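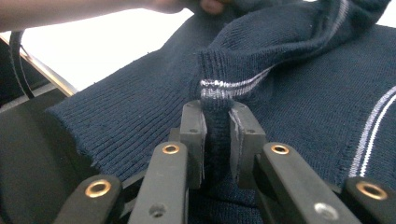 *紺のニットのリブをつまんだところ。右の指パッドの内側の縁に白っぽい繊維が付いています。*

# Wubshet 評価キット:衣類をつかんだあと、開閉幅のゼロが戻らない

- 起票日:2026年1月12日
- 起票元:Kasunard 評価担当
- 宛先:Bridov サポート窓口
- 対象:Wubshet 手持ちグリッパー(左右一組)、記録ソフト Misedholm
- 優先度:中
- 状態:一部解決、経過観察中

## 最初のご連絡(Kasunard)

いつもお世話になっております。評価キットをお借りしてからというもの、毎日楽しく使わせていただいています。先日は充電器の件で細かいことまで教えていただき、本当にありがとうございました(おかげさまで、あちらはもう何も困っておりません)。今日は別件で、少し長くなってしまいそうなのですが、順番に書かせてください。

弊社では今、衣類を広げる、つまむ、折るといった手の動きを Wubshet で記録しています。最初の印象はとてもよくて、握った分だけ指が素直に閉じてくれますし、慣れていない者に渡しても、すぐにそれらしく布をつまめるようになります。この点は社内でも評判がよいので、先にお伝えしておきたいと思いました。

さて本題です。ニットのように厚みのある生地をつまみ、放して、指をいっぱいまで閉じると、Misedholm の画面に出る開閉幅が 0 にならず、2 mm のところで止まることがあります。見た目には指はちゃんと閉じているように思えるのですが、数字だけが戻ってきません。毎回ではなく、しばらく続けて作業しているうちにいつのまにかそうなっている、という出方をします。

もうひとつ、同じ日に気になったことがあります。黒いTシャツに替えてから、右手側の位置の線がときどき途切れるようになりました。ニットのときはきれいにつながっていたので、布の色が関係しているのか、それとも作業した者の手の向きなのか、こちらではまだ切り分けられていません。別の票にしたほうがよければ遠慮なくおっしゃってください。

試したことは次のとおりです。

- Misedholm の再起動。数字は変わりませんでした。
- 左右のケーブルの挿し直し。こちらも変わりません。
- ゼロ点の取り直し。いったん 0 に戻りますが、続けているとまたずれます。
- 何もつままずに開閉だけを 200 回。ずれは一度も出ませんでした。

最後の結果がいちばん手がかりになりそうな気がしています。布をつままなければ起きないようなのです。お忙しいところ恐れ入りますが、見ていただけますでしょうか。

## 返信(Bridov サポート)

ご連絡ありがとうございます。毎日使っていただいているとのこと、開発の者にも伝えましたら、たいへん喜んでおりました。空での開閉まで試してくださって、とても助かります。あの結果があるおかげで、センサーそのものの不調はいったん後回しにできそうです。

開閉幅については、指パッドのあいだに繊維が残っている可能性をまず疑っています。Wubshet の指パッドは滑りにくいように表面を少しざらつかせてあり、起毛したものやニットを扱うと、細い繊維を引っかけて持っていってしまうことがあります。一本や二本ならまず影響しませんが、パッドの内側の縁に寄ってたまってくると、閉じきる手前で止まることがあるのです。目で見ると閉じているように見える、というのもよくあるお話です。

お手数ですが、次の順番でお試しいただけますか。

1. グリッパーの電源を切り、指を開いた状態にします。
2. パッドの向かい合う面と、その縁を、乾いた柔らかいブラシで払います。付属の細いほうのブラシをお使いください。
3. リンクの根元にも繊維が入っていないか、軽く動かしながら見てください。
4. 電源を入れ、指を閉じて 5 秒待ってから、Misedholm でゼロ点を取り直します。
5. ニットで作業を再開し、ずれが出るまでの様子を教えてください。

エアダスターは、リンクの軸のほうへ繊維を押し込んでしまうことがありますので、なるべくお控えください。アルコールも今回は使わずにお願いいたします。

右手の線が途切れる件は、このままこの票で拝見します。記録の設定で、上のカメラの露出が「自動」になっていないかをご確認ください。布や台の明るさの具合によっては、マーカー板の白が飛んで黒い点が読めなくなることがあります。それから、作業なさっている台と布の置き方を教えていただけると助かります。

## 追記(Kasunard)

さっそくのお返事、ありがとうございました。ブラシの手順は一通りやってみました。結果は後で書くとして、先に作業台のことをお答えしますね。

木の天板の机に白い板を載せ、その上に布を広げています。Tシャツは襟ぐりを手前にして置き、左右の手でそれぞれグリッパーを持って、手前の縁をつまむところから始めます。左脇には、畳んだものを入れるための薄い黄色のかごを置いています。照明は上から当てていて、周りは暗幕で囲ってあります。

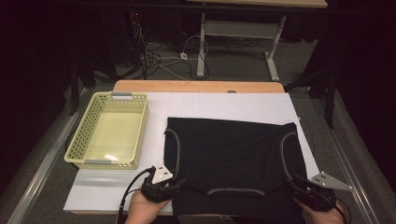
露出の設定を見ましたら、ご指摘のとおり「自動」のままでした。導入のときにいただいた手引きには固定にするよう書いてあったのに、ソフトを更新した折に戻ってしまっていたのかもしれません(こちらの見落としでしたら申し訳ありません)。固定に変えてから同じTシャツで同じ作業を繰り返したところ、右手の線の途切れはずいぶん減りました。ただ、なくなったとは言い切れず、手首を大きく外に返したときにだけ、まだ短く切れることがあります。

それで、開閉幅のほうです。ブラシで払いましたら、右のパッドから細い白い繊維が思った以上に取れました。紺のニットを扱っていたのに白いものが出てきたので、机を囲んでしばらく首をかしげておりました。前に扱った別の布のものなのか、ニットの縁の白い線のところから来たものなのか、それはわからずじまいです。

掃除のあとでゼロ点を取り直し、ニットで作業を再開しました。8 回つまんで放すごとに数字を見るようにしたのですが、その日の作業が終わるまで、ずれは出ませんでした。みんなで、おお、と声が出ました。

ひとつだけ気がかりなのは、Tシャツに替えてからのことです。こちらは薄い生地なので油断していたのですが、白い板の上に黒っぽい細かいものが落ちているのに気づきました。糸くずのように見えます。まだ数字には出ていませんが、こうしたものもパッドに付くとよくないでしょうか。掃除の間隔をどのくらいにしたらよいか、目安があれば教えていただきたいです。

## 返信(Bridov サポート)

詳しく書いてくださってありがとうございます。読んでいて作業台の様子が目に浮かぶようでした。開閉幅が落ち着いたとのこと、まずはほっといたしました。

手首を外に返したときに短く切れるのは、右のマーカー板がカメラに対して斜めになりすぎ、点が重なって読めなくなっているためと思われます。板の取り付け角は少し変えられます。根元のねじを緩め、板の面がカメラのほうを向くように起こして、締め直してください。動かしたあとは、Misedholm の「マーカー登録」を必ずやり直していただくようお願いします。登録前のデータと登録後のデータを同じ記録に混ぜてしまうと、あとで位置が合わず、とても難儀なことになります。

黒っぽい糸くずについてですが、薄い生地のくずは小さいので、すぐに開閉幅に出ることはあまりありません。それでも、板の上に見えるようになったら、パッドにも付いていると思っていただいたほうが安心です。掃除の間隔は、次のように考えてみてください。

| 扱うもの | パッドの掃除 | ゼロ点の確認 |
|---|---|---|
| ニット、起毛した布 | 衣類を替えるたび | 掃除のたび |
| Tシャツなどの薄手 | 休憩のたび | 作業の始めと終わり |
| 布以外 | 作業の終わり | 作業の始め |

白い板のほうも、衣類を替えるときにさっと拭いていただくとよいと思います。粘着ローラーを板に使うのは構いませんが、指パッドには当てないでください。

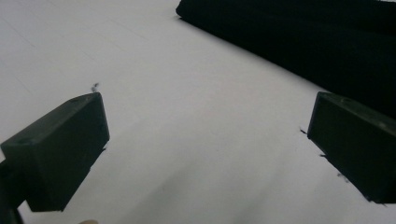

*布から離して指を開いた状態。白い面の、右の指のそばに黒っぽい小さなくずが見えます。*

## 追記(Kasunard)

表をありがとうございます! 印刷して作業台のそばに貼りました。

マーカー板の角度は、教えていただいたとおりに起こして、登録もやり直しました。外に返す動きをわざと多めに入れてみたところ、途切れは出ていません。ただ、板を起こした分だけ、右手を布の端に寄せるときに少し気を使うようになりました。慣れの問題だとは思いますが、もう少し小さい板があれば試してみたい、という声が出ています。ご検討の片隅に置いていただければ幸いです。

それから、評価の報告書に書こうと思っている点を、ここにも残しておきます。お見せするのも気恥ずかしいのですが、認識が違っていたら直していただきたいのです。

- 布のつまみ心地はよい。厚いリブでも、寄せて縦に挟むと扱いやすい。
- 指パッドは繊維を拾いやすい。掃除を手順に組み込むことを前提にしたい。
- 開閉幅のずれは、作業中に画面を見ていないと気づけない。警告がほしい。
- 更新後に露出の設定が変わっていないか、確認欄を設けてほしい。
- サポートの返事は早く、説明がわかりやすい。

警告については、閉じた状態の値がずれ始めたときに音で知らせてもらえると、両手がふさがっている身にはたいへんありがたいです。

## 返信(Bridov サポート)

報告書の下書きまで見せていただき、恐縮です。内容はどれも私どもの認識と合っております。最後の一行は、こそばゆい気持ちで読ませていただきました。

警告音は、Misedholm の次の更新で入れられないか、開発に要望として上げました。お約束まではできないのですが、似たご要望をほかのお客様からもいただいており、見込みはあるほうだと思います。露出の確認欄も一緒に上げてあります。小さいマーカー板は、試作のものが社内にありますので、読み取りの安定を確かめてからお送りできるか相談してみます。

なお、更新で設定が「自動」に戻る現象は、こちらの機材ではまだ再現できていません。お手元に更新前の設定ファイルが残っていましたら、この票に添付していただけますでしょうか。

## 現在の状況

- **開閉幅のずれ**:清掃とゼロ点の取り直しで再発なし。ニットでの作業をもう少し続けてから閉じます。
- **右手の位置の途切れ**:露出の固定とマーカー板の角度調整で解消。
- **露出設定が戻る件**:原因未確認。Kasunard 側で設定ファイルを探しています。古いほうの記録用パソコンに残っているかもしれないので、見つかり次第こちらに添付します。
- **小さいマーカー板**:Bridov からのご連絡待ち。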